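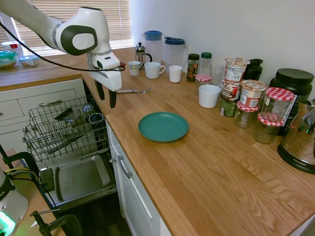 The arm at the kitchen corner, with the dishwasher rack pulled out.

Kitchen Robotics Club – Frequently Asked Questions

What does the club do?
We teach a robot arm to do small kitchen jobs. The current project is called Larnix, and the job is moving dishes and silverware between the counter and the dishwasher rack. Students run the arm, record each attempt and train a control program on the recordings.

Who can join?
Any student at the school. First-year students usually start on the data side and move to running the arm after the safety session. Clementina Valente keeps the member list and will answer emails about joining.

Do I need to know how to program?
No. You should be comfortable using a computer and following a checklist. Members who want to work on training will need some Python, and Eduardo Patrício runs a beginner group for that during the first part of the term.

When do you meet?
Thursday at 4:30 p.m. Runs start once everyone has signed in. If you arrive after that, wait at the door until the current attempt is finished.

What arm do you use?
A Franka Emika arm with a two-finger gripper. New members are not expected to know it. The safety session covers the stop button, where to stand and how to start a run.

How many recordings do you have?
The goal for Larnix is 3,000 attempts. We have 651 so far. The first milestone is 1,000, and at that point we will train a full version and compare it with the small one we have now.

Does a failed attempt count?
Yes, if it was recorded from start to finish. Mark it as failed and write a short note. Do not delete it, even if the gripper closed on nothing.
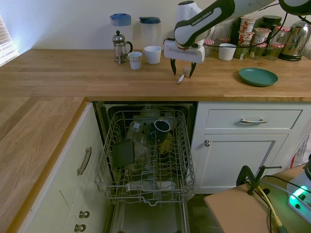 Why spend so much time on forks?
A fork is thin and lies close to the counter, so the fingers have to come down low without pressing on the wood. A mug gives you more room for error. Forks are also a required item in the February contest.

What is the February contest?
Avham is a one-day event for school teams. Each team gets 2 runs at a kitchen task, and the better run is scored. Mafalda Torres is the team lead this year. You can be in the club without being on the contest team.

What does the wrist camera add?
It gives the program a close view of the item near the fingers. The wider camera shows the whole work area but has little detail on something as narrow as a fork. We save both views for each attempt.

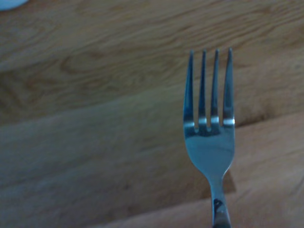
Fork tines and wood grain, wrist camera.

Can I take the recordings home?
Ask Adelino Cunha first. Copies for class projects are usually fine – public posting is not.

Is there a fee?
There is no fee for regular members. Contest team members pay for their own lunch on the day.

Who is the faculty adviser?
Rosário Coelho. Questions about credit hours or missed classes go to her.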